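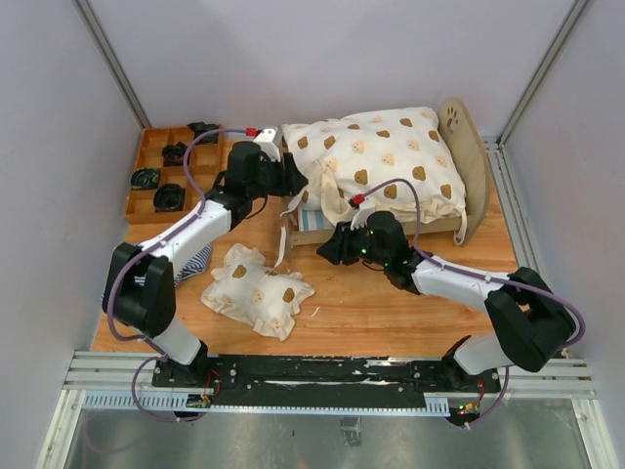

Bedding is still the hard case

Among the household tasks we track, making a bed remains near the bottom for reliability. Rigid objects keep their shape when a gripper pushes on them. A pillow with a ruffled border does not, and its pose after contact is difficult to predict.

Mekix works on the problem at toy scale, with two arms, a miniature bed, pillows and a striped cloth. Vasylyna Zinchenko reports 1177 logged attempts on the bed task through December. The policy places the small pillow acceptably in around 30 percent of them. Folding the cloth first lowers the figure, mostly through slips at the second grasp - two fingers pick up one layer or three, seldom the intended two.

Pascual Sepúlveda at Kodikara sees the same failure with shop towels on a packing line. His group stops a run after 5 missed grasps and has a person reset the stack.

Neither team has a date for full-size bedding. Grekar will host a comparison of grasp logs on Thursday, open to subscribers.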